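Robotics club sink week, a thread. Typing this between runs so forgive me

1/ For the new people: we're the Ladex student team, second and third years mostly, supervised by Vlasta Janevski. Our task this term is bathroom cleaning. Not mopping, not toilets (yet). One sink. One cloth. Harder than it sounds

2/ Comp day is 12 Jun 2021. Rules give each team 60 minutes on site including setup, and setup always eats more than you planned for. Back in May we lost most of a practice slot to a loose connector. Never again, there's a checklist taped to the lid of the tool case now

3/ The basin gets dirtied up beforehand, little dark specks, and the judges go by what's left at the end. So grime on the right counts the same as grime on the left. Our arm favours the left. You see the problem

4/ Start of a pass, left arm, navy cloth on the inside edge of the bowl. Most of the mess is over the other side and round the drain, naturally 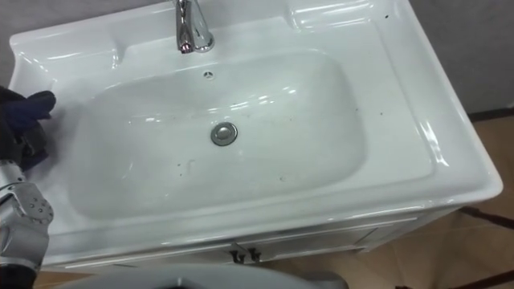
5/ What we're arguing about today: path order. Shahla Mousavi (planning, also the only one of us who reads the rulebook) wants long strokes from the rim down to the drain. I want short overlapping ones, left to right. We've tried both and both miss the bit behind the stopper

6/ The glaze is a pain btw. Shiny white porcelain, overhead lights, big bright streaks wherever it curves. Our dirt detector runs on colour and brightness so a highlight next to a speck just swallows the speck. Shahla's masking the brightest pixels before detection, which helps, but then the chrome drain vanishes too and we kind of need to know where teh drain is

7/ Training set is 3,000 labelled crops of basin, done by hand, by us, over pizza. If your labels say "smuge" that was me and I've fixed it in the script

8/ Cloth grip: bunched beats flat. With it folded flat we got one hard edge touching and nothing else. Bunched up there's some give in it, and the fingers don't need to be at a perfect angle. Grip force is still a guess, we turn it up till Vlasta makes a face

9/ Further down in the bowl now, cloth on the floor of the basin, left of the drain. Specks and streaks still to go on the right 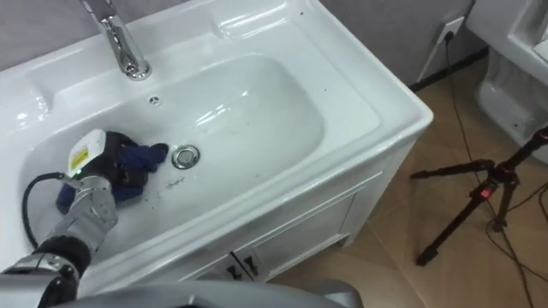

Pressure is the other half of it. Too light and the cloth skates over the top, too hard and the wrist faults out and someone has to walk over and reset it. Current setting is 2 notches under where it faulted last week. Very scientific

10/ Someone asked about using the other arm for the right side. Yes we thought of it! Swapping arms means handing over the cloth, and our handover works maybe when it feels like it. Parked until after the comp

11/ Cable discipline reminder for team members reading this instead of the group chat: check your slack BEFORE the arm moves. Loop goes outside the elbow. Please

12/ Ok Shahla's version won the coin toss, long strokes next. Run 43 on the log sheet. Will post the score once she's finished typing it up

13/ Also we still need a driver for Saturday, someone with a wagon or a ute, the crates won't fit in my hatchback. DM me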